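Flarex Black Practice Suture, box of 48

I teach basic suturing to small groups and go through a lot of thread. For the past two years I bought whatever short-dated stock I could get from a reseller. In December that ran out and I ordered the Flarex practice thread instead. I am now on my second box.

The box holds 48 foil packets. Each packet has one strand, 60 cm long, with a curved needle already attached. It is labeled for training only and is not sterile, so keep it away from your clinical supplies. I put a strip of red tape on the lid of mine.

Opening: The foil tears cleanly from the notch. The strand is wound on a paper card and comes off without snarling if you pull the needle straight out. If you pull at an angle, the last two loops catch. Beginners do this every time. Show them once before they start.

Memory: There is some. The first few inches keep the bend from the card. Run the strand between two fingers and most of it goes away. The Proson thread I used before was straighter out of the packet but also stiffer, and students had trouble setting the second throw.

Knots: A square knot with three throws stays put. With two throws it will loosen if you keep working next to it. I cut the tails at about a quarter inch and had no trouble with fraying. Old scissors will chew the end, so use sharp ones.

Color: It is only sold in black. I would not want another color for teaching. Black thread is thin but easy to follow on moist tissue, and a student can find the tail without poking around for it. With the pale thread I used to get, half of my time went to finding the short end for people.

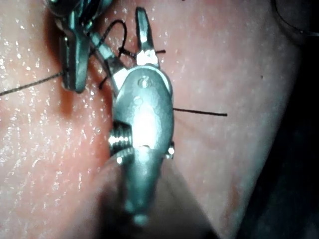
Precious Barredo wrote in under the first version of this review to say that her box had three needles come off the strand during the first pass, and that she now grips farther from the join. She also asked if the thread goes limp when it has been wet for a while.

On the needles, I had one come off in the first box and none so far in the second. Gripping about a third of the way from the join is what I teach anyway. Grabbing right at the join will bend this needle, and a bent one does not go back to its old curve.

On getting wet, yes, it softens a little. I left one strand in water through a lunch break and it still tied, but it clung to everything. I would call that acceptable for a thread at this price.

The needle is the weak part of the product. It is sharp enough for the first ten or twelve passes and then you start to push. On firmer material it dulls sooner. If your students use one packet per session this does not matter much. If you want to stretch a packet over two sessions, look at the Pladero thread, which costs more and has a better needle.

Good: clear color, holds a knot, packets open easily, price.
Not so good: needle dulls early, some memory, no smaller box for people practicing at home.

Four out of five. I will order it again when this box is gone.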